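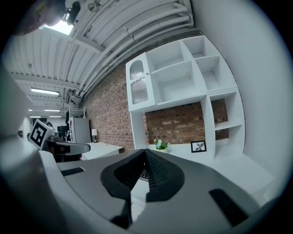

White shelving against a red brick wall.

Calcombe's storage plan promises plenty, shows little

29 October 2022

Calcombe wants to be tidy. The town council voted this week to go ahead with its Shared Rooms plan, under which clubs, small firms and classes will be able to rent shelf space and a desk by the month in buildings the town already owns. The press release calls it "a new chapter for local space." The plan itself runs to 20 pages, and a good many of them are maps.

Three buildings are on the list. Two have leaking roofs, according to the council's own survey from September, and the plan sets no money aside for fixing them. Asked about this at the meeting, project lead Azra Popescu said repairs would be "looked at as the program grows." She did not say who would be looking, or when.

Then there is the price. A shelf bay will cost $20 a month and a desk will cost more, though the council has yet to say how much more. The closest thing to a comparison is in Westuscombe, which tried a similar plan and dropped it after 6 months. Calcombe's paper gives that one sentence and describes it as "a useful pilot." People in Westuscombe who paid in advance and waited for refunds may have another word for it.

Supporters say the need is real, and they may be right. Valbona Vlachou runs a sewing group that has moved twice in three years and now keeps its fabric in her garage. She would take a bay tomorrow, she told the meeting, if the room were dry and she could get in after work. The draft rules have the doors locked at 6 p.m. Popescu said the hours were "a starting point."

The one business to speak up was Hoxha Ramen, whose back door opens onto the same alley as the largest of the three buildings. Its worry is deliveries. Vans already block the alley most mornings, and the plan's page on traffic says only that use is expected to be light. No count was done - or if one was, it was left out of the paper.

The vote passed with two members against. Sign-up forms are due to go out before the end of the year, with the first room opening in spring. This is the same council that said the bus shelter on the main road would be finished by summer. The posts for it are up, and the roof has been ordered, we are told.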